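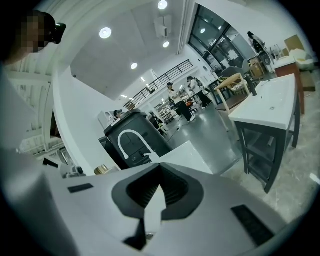 White shelves at the foot of the curved wall.

Subject: Re: [holders] Tusov offer for Campbell - what are you all doing?

Dear all,

Sorry to have been so slow with this, Jocelyn, I read your message on Sunday over breakfast and then the day rather ran away with me (grandchildren, and a boiler).

Jocelyn Beaudoin wrote:
> I have had the thick envelope from Campbell like everyone else and I
> have got as far as page 36. Can somebody tell me whether we are
> supposed to do anything by the October date? I hold 1,392 shares,
> mostly from the old savings scheme at Enside, and I don't want to
> lose them by leaving a form in a drawer. Also, is the Tusov offer
> all cash or isn't it?

Well done for getting to page 36, I skipped straight to the questions and answers near the back, and I'd suggest you do the same! As I read it, the offer is cash, with a choice to take part of it in Tusov shares if you tick the second box on the form. If you tick nothing and post nothing, you simply stay a Campbell shareholder for now. Your shares don't vanish. What might happen later is that Tusov gets enough acceptances to buy out everybody who is left, and then you'd be paid the same cash price, only some weeks after the rest of us.

I rang the helpline to check that last part and got a very patient young man who said yes, twice, and then read me the paragraph. It's in part 2 of the document, under the heading about compulsory purchase, if you want to see it in black and white.

As for what I'm doing, I haven't made up my mind. The price looks fair against where the shares were in the spring, but I worked at the Sondport plant for a good long while and I'd like to hear something firmer about the pump business before I hand mine over. The board says there are 74 jobs under review at Sondport and leaves it at that. I've written to the company secretary asking whether that's the whole of it or only the first go, and I'll pass on whatever comes back, word for word.

One small thing, Jocelyn: if yours came out of the savings scheme they may be held by the scheme's nominee and not in your own name. In that case the white form is the wrong one, and you need the letter of direction, which comes separately and has an earlier closing date. Do look at the top of your last dividend slip, it should say there whose name they're in. Mine had me puzzled for a whole evening.

I'm at home most afternoons after three if anybody would prefer to talk it through on the telephone.

With warm wishes to you all,
Ornella Gentile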